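Molside Mobile

Molside Mobile was a regional prepaid cellular carrier that served the Molside valley and the towns along its two main roads. It sold talk minutes, text bundles and, in its later years, a mobile data plan that the company called unlimited and the terms of service called something else. Its customers were absorbed by the larger carrier Ultex, which kept the Molside name on phone screens for a while and then quietly replaced it with its own.

Background

The company began as a sideline of the valley's landline cooperative, which had noticed that its members were buying cell phones and standing on their roofs to use them. The cooperative already owned poles, trucks and a billing system, and it leased radio spectrum that no national carrier had shown much interest in. Service opened in March with a network of 21 towers, one of which was a grain elevator.

Early coverage maps showed the entire valley in solid orange. Later editions introduced a paler orange, described in the legend as "outdoor coverage," and after that a striped orange, described as "outdoor coverage, elevated." The town of Ruddock, which sits in a bowl between two ridges, passed through all three shades without any change in reception. Residents made calls from the cemetery, the highest point in town with a bench.

Plans and pricing

Molside sold only prepaid service. Customers bought a starter kit containing a SIM card, a folded instruction sheet and a small amount of credit, then added more with scratch-off cards sold in grocery stores, gas stations and feed shops. Credit expired after 30 days. The company's advertising called this "a fresh start every month."

The best-known plan was the Valley Pass, which offered free calls between Molside customers after seven in the evening. It was popular enough that the network regularly failed at one minute past seven. Molside first responded by moving the start time to eight, and the failures moved with it. A second response, staggering the start time by the last digit of the phone number, worked well from a technical standpoint and produced a lively trade in numbers ending in zero.

Data service arrived late. The Valley Pass Unlimited included 2,000 megabytes at full speed, after which the connection slowed to a rate the company described as "suitable for email." Users of the period tended to specify short emails, without attachments, sent the night before they were needed.

Retail network

Molside never operated its own stores. Its retail presence consisted of a counter at the cooperative's office and 518 independent resellers, a number the company printed on its window stickers and did not update as shops opened and closed. Resellers earned a commission on each card, paid in credit unless they asked otherwise in writing.

The scratch-off cards were sold from cardboard stands next to the register, where they competed for space with gum, lighters and snacks. 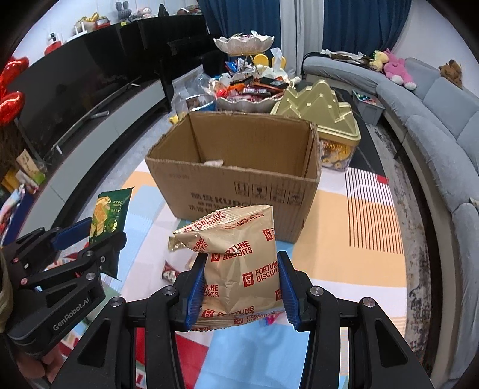 Shopkeepers generally preferred the cards to other impulse goods, as they did not go stale and took up little room. The weak point was the silver coating over the code. One printing used a coating so durable that customers scratched through the digits along with it, and the company's help line spent most of that spring guessing numbers with callers. The following batch had a coating that came off in the customer's pocket.

The Zaketti handset

In its middle years Molside sold a phone under its own label, made to order by the handset supplier Zaketti. The device was a basic flip phone with a loud speaker, large keys and a flashlight. It was locked to the Molside network, although the lock could be removed by entering the unlock code, which was the same for every phone and printed in the manual under "Notes."

The Zaketti had a dedicated orange button that opened the company's store for ringtones. The button sat beside the key for ending a call. Ringtone revenue rose sharply in the months after launch, and so did complaints. A software update later added a confirmation screen, with "Yes" selected in advance.

Despite this, the phone developed a loyal following. It held a charge for most of a week and survived drops that ended the careers of more expensive models. Used examples continued to change hands in the valley long after the ringtone store had closed, and the orange button on these does nothing at all, which owners regard as an improvement.

Sale to Ultex

Ultex already carried Molside customers when they roamed outside the valley, and by the end it was earning more from them than Molside was. The two companies announced a "partnership" in which one partner bought all of the other. Existing balances were transferred, with the exception of balances on cards that had been sold but never scratched, and these were the subject of a lengthy dispute with resellers. It was settled with a payment in Ultex credit, valid for 30 days.

The Molside network was switched off on Sunday, September 11, 2022. Customers with newer phones were moved across automatically. Zaketti owners were offered a discount on a replacement, and the offer was sent to them by picture message, a format the phone could not display.

Ultex kept most of the towers. The grain elevator was not among them and has gone back to holding grain. In Ruddock, the new carrier's coverage map shows full service throughout the town, in blue.

Legacy

The Molside name survives on a number of window stickers and on the cooperative's softball team, which kept its uniforms. The phrase "valley unlimited" is still used locally for any promise with a catch in it, and has been applied to buffet dinners, parking permits and at least one warranty on a roof.

See also

Prepaid mobile phone
Telephone cooperative
SIM lock
Roaming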